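**Sustonia contents policy — claim stuck on proof of value**

**ledgerline** — 28 Aug 2023
Burst pipe in February, workshop flooded. Sustonia paid the building part but wants receipts for every tool over 15 years old. Excess is $40 per item. Anyone got past this?

**Arnonance_user**
Check the valuation clause. Mine accepted bank statements going back eight years.

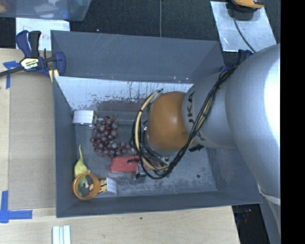 *KUKA arm over the gray bin*

**ledgerline**
Statements don't list items. The adjuster from Clireren said no.

**Arnonance_user**
The adjuster doesn't decide — the insurer does. Ask for the refusal in writing.

**oakley_5**
Disagree. On an indemnity policy they can ask for proof of age and price. You'd get depreciated value anyway, up to 40% in my case.

**Arnonance_user**
Proof, yes. Original receipts only, no. Read the wording again.

**ledgerline**
Wording says "reasonable evidence." Letter goes out tomorrow.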